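Clavcombe Makers Help » Robots and Automation » Teaching by hand

Teleop demos fine, replay fine, learned policy hopeless at the toaster oven. Where am I going wrong?

Posted by Dalal Smadi, Saturday, November 24, 2018

I have two arms on a table and I drive them by remote control, one hand controller each. The task is one that any tired parent can do without opening their eyes: open the toaster oven, put the plate of food in, close the door. I've been recording demonstrations since May and I have 900 of them. Yes, 900. My social life is fine, thank you for asking.

If I play back a recording with everything in its original spot, the arms do it nicely. If I train on the whole pile and let the policy drive, it goes for the plate, arrives over it, and then hangs there like a man at an open refrigerator. Sometimes it pinches the air a little to the side of the rim. About the door I would prefer not to speak.

Things I've already tried: slower demos, faster demos, cleaning the camera lenses, turning off the overhead light, swearing. The gripper is the stock two-fingered one. I keep the same props on the mat every time and only move the plate and the food. One fixed camera on the table, plus one at the head.

Do I need more demos or different ones? A guy at the Otville meetup told me to get to 1,000 and "it'll pop." I'm 100 short and I don't feel any popping coming on. 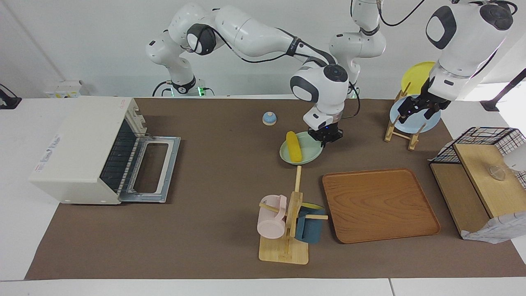
2 replies, sorted by votes

Issa Hattar

The guy in Otville is selling you 100 more evenings. Don't buy them.

My guess is your hesitation comes from you. Go back and watch your own hands in the recordings, particularly the second before you close the gripper on the plate. Most people driving by remote control stop there, squint at the screen, nudge left, nudge back, squint again, and then grab. You did that 900 times. The policy watched you very carefully and learned that the correct thing to do above a plate is to dither. I had the same thing with a laundry-folding job, and my arms became so thoughtful that I considered charging them rent.

What fixed it for me:

Trim the pauses. If neither arm has moved for a while and neither gripper is changing, cut those steps out before training. Leave the ones where you're waiting for something real, like the other arm to get clear.

Decide how you grab a plate and stick to it. Same side of the rim, same tilt. If half your demos pinch near and half pinch far, a simple policy will split the difference, and the difference is the middle of the plate, which has nothing to pinch.

Split the roles between the arms. Mine got much calmer once the left did one job all the way through and the right did the other. If you swap whenever it's convenient for your wrists, write down which demos are swapped and train without them first.

Start some demos from a bad place. Park the gripper too low or too far over, start recording, and recover. Right now it has only seen you do well, so the first time it drifts it's in a country it has no map of. I'd take 5 ugly recoveries over a whole evening of pretty ones. Well, do more than 5.

On the door: pull from the handle, let the arm follow the arc, and don't fight the controller. If you're straining, you're recording the strain. And look at what your head camera can see of the door at the moment you need it. With a forearm in front of the glass, you personally may know from memory where the handle is, but the network wasn't there when you formed the memory.
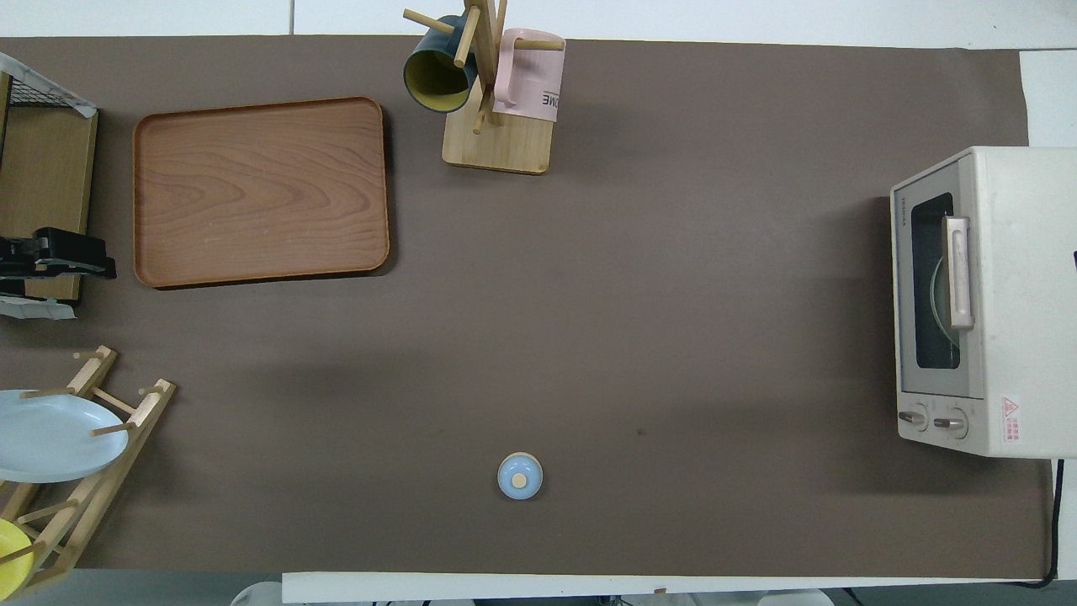 Also mix up the order of things a little. Leave the oven where it is for now, get the plate part working, then shift the oven a hand's width between sessions. If you move everything on the first day, you won't know what broke it, and if you never move anything you've built a very expensive music box.

Nour Moussa

What Issa said about pauses. I'd also check your clocks. My Nishimura controller was stamping its commands late compared to the video, so in training the gripper always closed a hair after the picture said it should. Replay looked perfect, as replay doesn't look at the pictures at all. Took me weeks to find and one line to fix. Tap the gripper on the table, then see whether the tap lands on the same step in the video and in the joint log.

Comment from Dalal Smadi

Checked the tap. Mine is off. Also watched my hands as told, and I dither terribly. Trimming tonight, will report back once I've retrained.

Comment from Fares Daher

Following, same problem with a dish rack. What do you trim with? The Clundent script crashes on my files if there are two arms in them.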